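Purier two-arm teaching kit: four months of showing it what to do
Reviewed by Keisha Pennington
June 2020

We've had the Purier kit on a table in our office since February, so this is a proper long-use review and not a first look. I paid full price, $2,581 with the leader handles, and had no contact with the company apart from one support ticket.

For anyone who hasn't come across it, the Purier is a pair of arms with two-fingered grippers, plus a matching pair of smaller handles that you hold. You move the handles, the arms copy you, and the software saves the whole thing as a demonstration. Save enough demonstrations of the same job and you can train the arms to try it themselves. There's also a hand-guiding mode, where you switch the motors to soft and push an arm through the motions directly.

Setup

Clamping the rail and mounting the arms took an afternoon. The instructions are fine until the cabling page, which is one drawing for both arms and doesn't say which side you're looking at. Leave more slack at the wrist than the drawing shows. I had to redo one side after the cable pulled tight with the arm fully reached out.

Calibration is quick. You put each arm in its rest pose, press a button and wait. I do it each morning and after any bump.

What we use it for

Our job is pill bottles. We want the arms to pick a bottle, hold it with one hand, and work the cap with the other. It's a good test of a teaching kit because the caps are fiddly, the bottles come in different sizes and they tip over easily when a finger comes in at the wrong angle. 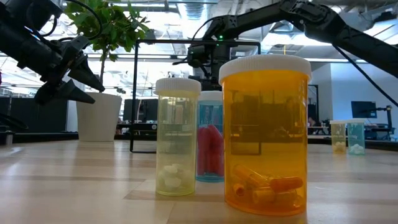 Do you need to know how to program to record demonstrations?
Recording is all done with the handles and a foot pedal, so anyone in the office can do it after a short practice. Training a model afterwards is a different matter, and for that you'll want someone who is comfortable typing commands.

Recording by remote control

This is the best part of the kit. The handles are light, the delay is small enough that I stopped noticing it after the first day, and the pedal starts and stops a recording without you letting go of anything. A second tap on the pedal throws away the last take, and I use that a lot.

The weak point is feel. The handles give you nothing back when the gripper closes, so you judge your grip by eye. New people squeeze too hard. Svenja Reuter, who has done more of the recording than I have, closes to the first contact, pauses, then adds a little. She started at the same time as me and her takes are noticeably cleaner, so I've copied her habit.

Depth is the other thing to get used to. If you sit square behind the arms, it's hard to tell whether the fingers are beside a bottle or still in front of it. We moved the chair off to one side and it helped straight away.
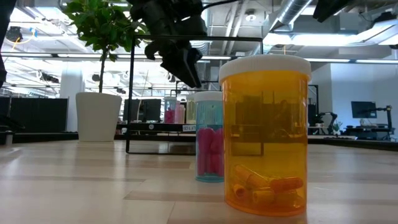 So far we've kept 1,529 demonstrations and deleted 539. Most of the deleted ones were from the first few weeks, when we were each doing the job our own way. One of us would steady the bottle first and the other would go for the cap first, and the trained arms would hesitate between the two. Once we wrote down a single order of steps and stuck to it, the results got better without any change to the settings.

Hand-guiding

I was less happy with this. Pushing one arm is fine for slow, simple moves such as lifting something and putting it down. Pushing two at once for a job that needs both hands is awkward, and your own arms end up in the wrist camera view. The shoulder joint is also stiffer than the rest, so your path comes out with a bit of a wobble. We use it for setting start positions now and not much else.

The wrist cameras

They come with the kit and they're decent. Colour is good under office lights and the view is wide enough to keep both fingers in sight along with a fair bit of the table.

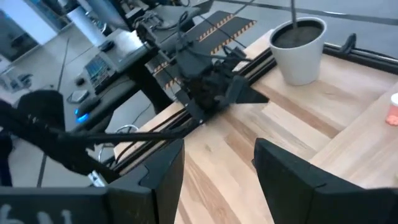 Wrist camera view, with the other arm reaching across the table.

My only complaint is the mount, a single screw that works its way loose. Check it when you calibrate. If the camera shifts, your new recordings won't line up with your old ones, and the software gives you no warning.

Software and support

The recording program is plain and hasn't crashed on us. Playback is handy - you can step through a take and trim the ends. Searching is poor, though. Takes are listed by number only, so we keep our own notes in a spreadsheet.

My support ticket was for a gripper that wouldn't close all the way. I got a reply in 2 days and a new part the week after, no charge.

Compared with the Borkgate

We borrowed a Borkgate set before buying. Its arms are stronger and the handles have some resistance in them, which I'd love to have here. It also costs a good deal more, and its pedal is sold separately. For light objects on a table, I'd still pick the Purier.

Good: easy handles, pedal works well, fair price, fast parts
Not so good: no grip feedback, loose camera screw, weak search, stiff shoulder in hand-guiding

Four stars out of five. I'd buy it again for remote-control recording, but if you mostly want to guide the arms by hand, try one in person first.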